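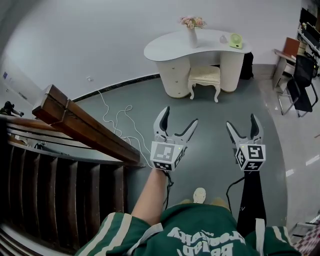 Figure 2. Two hand-held grippers, one in each hand, beside a wooden staircase.

4.2 What the outgoing councils left behind

I went into Ravness expecting a fight over money and found one over chairs, cars and a generator. When the acting administration took over in April, its first public statement promised to get back everything the old one had "carried off." I wanted to know what was on that list, so I asked for it, and then I asked again, and in the end I got 593 pages of handover notes from Ravness and the next district over, Ruvside.

The notes are a mess, and I mean that fondly. Ruvside logged 1,467 items of public property, right down to staplers. Ravness lumped whole offices into single lines ("furniture, various"), so I can't compare the two districts item by item and I haven't tried. What I can compare is who signed. In Ruvside both the outgoing and incoming clerks put their names on every sheet. In Ravness I found 5 sheets with both signatures – the rest carry one, or none at all. 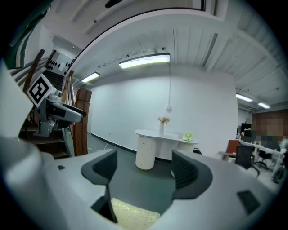

Aravind Iyengar read a draft of this section and told me I was being too hard on Ravness, as a missing signature could just mean a clerk had been locked out of the building that morning. He's right that I can't rule it out. I've kept the one-signature sheets in a separate group for the rest of the paper, and Section 4.3 runs the recovery claims with and without them.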